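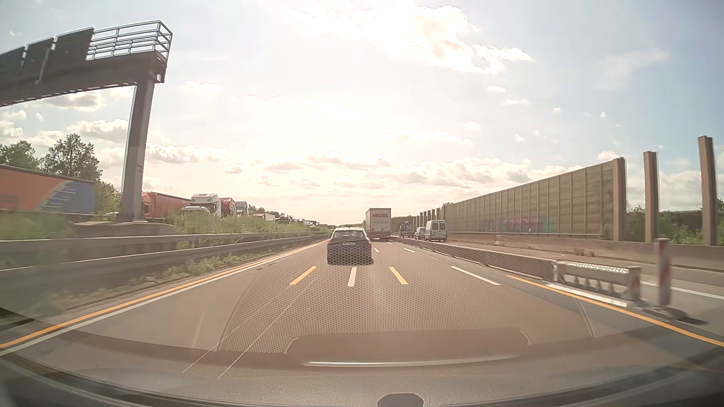
Comparing Forward Cameras for a Lane-Keeping Controller: Shop and Road Tips

Garage Bench Tips
Posted Sep 25, 2019

These notes cover testing two cameras, the Palwood and the Gevton, on one Gil controller. The controller only logs what it would do. It does not steer, and it should stay unplugged from anything that does until the bench work is finished.

Clean the glass first

Wash the inside of the windshield as well as the outside. Use a damp microfiber cloth, then a dry one. Wipe the patch in front of the camera last, with a clean side of the cloth. Skip the shiny dashboard spray, or wipe it off with dish soap and water a day before you go out.

Look for the dashboard in your picture

Textured plastic reflects in the windshield. A honeycomb pattern laid over the middle lanes is easy to ignore when you drive and hard to ignore when software is hunting for edges. Lay a piece of black felt over the dashboard and take the same shot again. If the pattern goes away, cut the felt to shape and hold it with hook-and-loop tape. Keep it clear of the defroster vents and airbag covers.

Pick a stretch with confusing paint

Plain white dashes on dark pavement will flatter any camera. Try to find road work where yellow temporary lines run along with the regular white ones. Save a still from each camera and check by eye whether you can tell yellow from white. The Gevton came out of the box with its white balance on auto and kept pushing the yellow toward cream. Locking it fixed most of that.

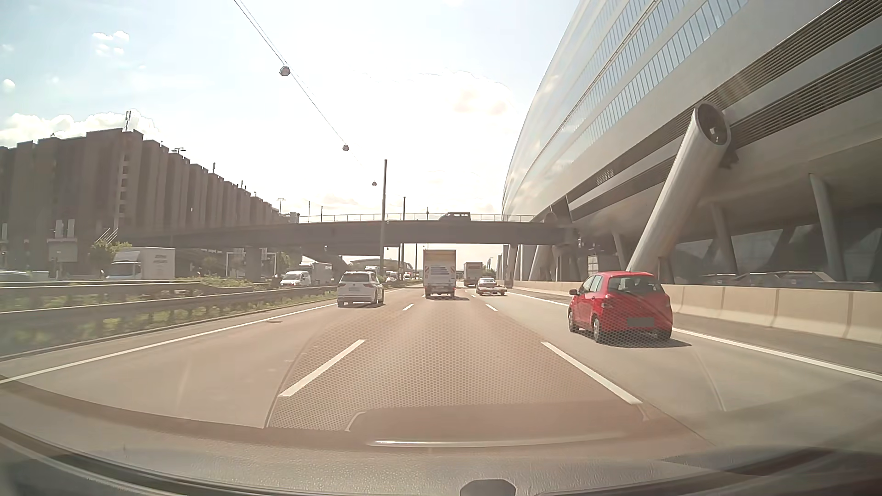

Mount both cameras the same way

1. Use one bracket for both, and swap the cameras on it. Two brackets will give you two different angles.

2. Mark the bracket foot on the glass with painter's tape.

3. Tighten the ball joint with a wrench. Finger tight slips on the first rough bridge joint.

4. Run the cable along the headliner and down the door pillar, clear of the airbag. Leave a loop at the camera so the plug carries no weight.

5. Do a short drive, park, and check the tape. If the foot has moved, throw out that run.

Colored pavement is worth a pass too. With a reddish-brown tint on the left and center lanes and paler grey on the right, the change in surface can look like a line to the controller. Turn the edge threshold up one step at a time and write down the setting each time. Ours ended at 71 for the Palwood.

Underpasses and lamps

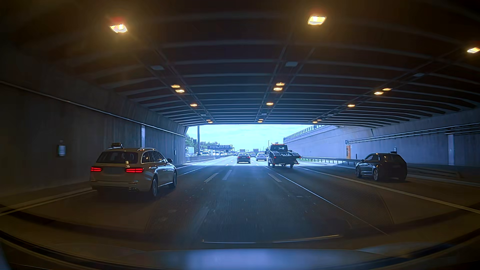
Reading time: 2 min

A dark underpass with daylight at the far end tests exposure harder than anything else on the route. Watch three things in the saved video: the lane dashes under the lamps, the cars just past the opening, and the sky. You will probably lose one of them. Give up the sky.

Yellow lamps change the color of everything below them, so don't set white balance from an underpass clip. Set it in open daylight and leave it alone.

The Gevton took 8 frames to settle after the exit. The Palwood was quicker but showed more grain in the dark part. We kept the Palwood for this reason, though for a parked camera the Gevton would be fine.

Sun and signs

Fit the lens hood before you try any software setting. Set the meter area to the lower half of the picture so the bright sky counts for less. Then look at an overhead sign in a still. If you can read the small printing at full size, exposure is close enough.
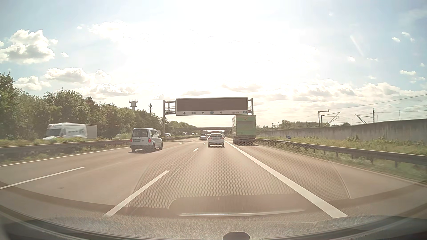

Sun glare over the gantry, with "1500 m" readable at the right end of the board.

Saving the results

Name each folder with the camera, the bracket position and the setting. Our last pass gave 2,473 stills, and the ones without a setting in the name had to be deleted.

Keep 2 memory cards in the car and label them with a paint pen. Start and stop recording while parked, or have a passenger do it.

We will put the Travton camera on the same bracket in October.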